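The Case for a Table With Nothing Much on It

By Nele Stüber
6 min read

I grew up in a house where the table was the filing system. Mail went at one end, school stuff at the other, and dinner happened in whatever clearing was left in the middle. My mother could find a dental bill from last March by reaching under the fruit bowl without looking, and I thought that was how tables worked until I was well into my twenties.

So I'm coming at this as a convert, and you should know converts are annoying. I think every home and every small workroom needs one big, plain, pale table that gets cleared off all the way at the end of the day. Not a pretty one! I mean the kind you'd walk right past in a showroom.

My own is a Saithong, the basic model, white top, and it cost me 261 dollars including delivery. Before that I had a lovely old walnut thing (inherited, scratched, heavy as a piano) and I did nothing on it. I was scared of it. I put a cloth on it to protect it, and then a mat on the cloth to protect the cloth, and then I sat on the couch and wrapped birthday presents on my knees like a teenager. When my cousin offered to take it off my hands I made a show of thinking it over, for all of one evening.

People push back on the white. Duangjai Wannasri, who I've been arguing with about furniture since we shared an apartment, says a white table is a table for people who like wiping. She has a point. Coffee rings show up on it. So does pencil, and that gray smudge you get from newsprint, and one time a blueberry that I will be hearing about forever. But I'd rather see the mess than have it. On the walnut, a spill could sit there for two days pretending to be grain. And small things stop disappearing! Try finding a black screw on a dark table in the evening. On a white one it practically waves at you.

The other half of my argument is about height and reach, which sounds dull and is the part I care about most. A work table should let you stand up, lean in and get both hands out in front of you with room to spare on either side. Most of us do fiddly jobs sitting down, elbows pinned, at a desk that's mostly monitor. Then we wonder why the job goes badly. Lifting a lid off something, turning a tray, lining up two edges – all of that goes better from above, with your weight over it.

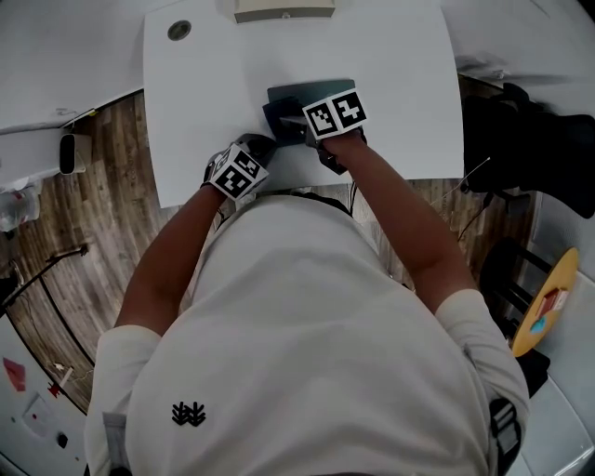
And leaning over a thing changes how long you'll stay with it, too. When I'm on my feet I work for a while, walk off, come back and see what I did wrong. Sitting down, I just keep going, wrong thing and all. I put together a whole Endard shelf that way once, seated, stubborn, with the back panel facing out. It's still like that. It's in the hallway and guests are polite about it.

Now, cables. I've gone back and forth on this for years. One school says a table should have a hole cut in the top so the cords can go down and out of your way, and the other says a hole is a place for crumbs and paper clips to vanish. I used to be firmly in the crumb camp. Then I bought a lamp with a short cord and spent a winter with it stretched across the one spot where I needed to put my hands. I'm for the hole now. Put it in a back corner, keep it small, and keep the cap if it comes with one. What happens to the cords once they reach the floor is a separate problem and I haven't solved it, so don't write to me about it. Mine lie there. I vacuum near them.

Floors are where all my tidying runs out of steam, if you want the truth. I'll clear a tabletop down to bare white every night and step over the same tote bag for a week. Duangjai thinks this makes the whole theory a fraud. I think you get to pick one surface. If you try to keep the counter and the shelf and the floor and the windowsill all clear at once, you'll last until the weekend and then give up on the lot. One surface, cleared, every day. The counter beside it can be as crowded as it likes.

What's allowed to stay overnight? I let one thing live at the far edge, pushed right back, and it has to be something I use daily. For me that was the radio, and since this spring it's the little Gatus label printer, because I got sick of walking to get it. Anything else goes back where it came from or goes in the Fastard bin under the stairs, where it can wait its turn. Clearing takes me 17 minutes on a bad day. I timed it for a week to win an argument, and I did not win, because Duangjai said 17 minutes was a long time. Maybe it is! She spends longer than that looking for her scissors.

I do miss the walnut sometimes, mostly at holidays, when a white table with food on it looks a bit like a buffet at a clinic. A cloth takes care of that for an evening. The next morning the cloth goes in the wash and I've got my table back, and lately there's a lampshade I've been meaning to re-cover, so that's going on it first.

More from Nele
Why I stopped buying matching chairs
A drawer for string
41 things I found behind the washing machine
The 70-dollar lamp, two years on
Letters: your worst flat-pack stories

Contact | Subscribe | © Nele Stüber | Back to top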